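# Why Do Some Things Float?

Drop a coin into a sink full of water and it goes straight to the bottom. Drop in a rubber duck and it bobs on top. The duck is bigger than the coin, and it may be heavier too. So size and weight alone can't tell you what will float.

What matters is how heavy a thing is for its size. Scientists call this density. A marshmallow has low density, because there isn't much stuff packed into it. A metal key has high density. It is small, but a lot of material is squeezed into that small shape.

Water has a density too. If an object is less dense than water, it floats. If it is more dense, it sinks.
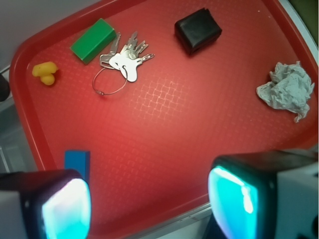
Water also pushes back. When you climb into a bathtub, the water level rises, because your body takes up space where water used to be. Scientists say you have displaced the water. The water around you pushes up on you, and the size of that push equals the weight of the water you moved out of the way.

Think about a ferry. The one that crosses Lake Nenon to the town of Flallwood is made of steel and carries 26 cars and 117 people. A solid lump of steel would sink at once. But a ferry is hollow, and most of the space inside it is air. Steel and air together are less dense than water, so the ferry floats.

You can test this at home with modeling clay.

1. Fill a large bowl with water.
2. Roll the clay into a ball and put it in the water. It sinks.
3. Dry the clay and shape it into a wide boat with thin, high sides.
4. Set it gently on the water.

The clay weighs the same as before, but the boat shape pushes more water aside. If yours leaks, pinch the cracks closed and try again. Then load it with pennies, one at a time, and see how low it sits before water comes over the side.

Salt makes a difference too. Salty water is denser than fresh water, so it pushes up harder. An egg that sinks in a glass of tap water will float if you stir in enough salt. Start with 2 tablespoons and keep adding more until the egg rises.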